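The Door at Cabrera House

My aunt left me her apartment in Turkcombe on the condition that I never sell the piano. She said nothing about the neighbors, which I now think was deliberate.

The building was called Cabrera House. It had 12 apartments, five working mailboxes and a residents' handbook that ran to 70 pages, most of them about bicycles. On my first night a note came under my door. It said the piano had been heard. I hadn't touched the piano. I wrote back saying so, in what I believed was a friendly tone, and got a second note about my tone.

By February we were exchanging three notes a day. I had never met the writer, but I knew her opinions on garlic, wind chimes and the decline of Pluvitz, the town where she had been a girl and where, I gathered, people closed things softly. That was her great subject. A door, she wrote, should be brought to its frame like a guest to a chair.
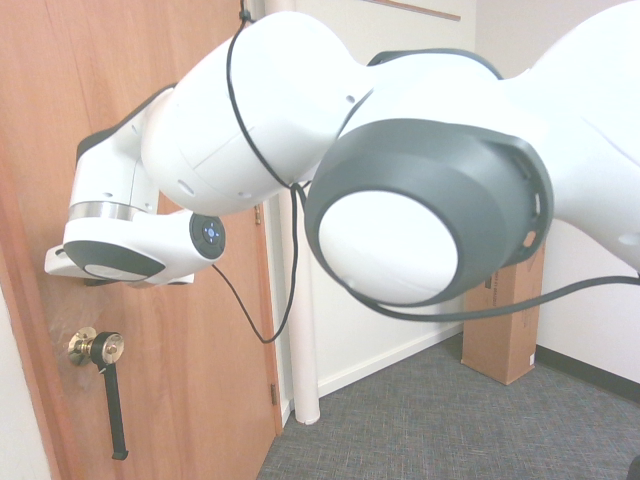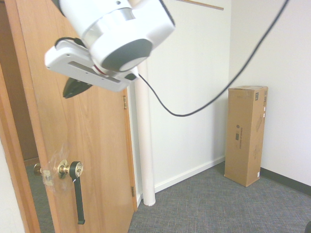
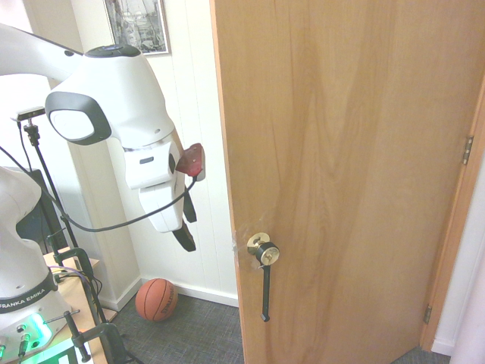 I practiced. I am not proud of this. I stood in the hall in my socks for 25 minutes, easing the latch home with my thumb, and then went to bed feeling like a burglar with manners. In the morning there was a note. "Better," it said, and under that, "The hinges."

So I bought a can of Grosine, the only oil the hardware store carried, and did the hinges. While I was at it I did the ones across the landing, which had been shrieking since I moved in and which I had been too polite to mention. They were hers.

No note came that day, or the next. I found I was listening for it. I burned some garlic. I thought about wind chimes. On the third evening I sat down at the piano and played the only piece I know, badly, with the lid up.

The paper came under the door before I reached the end. She wanted to know if I took requests.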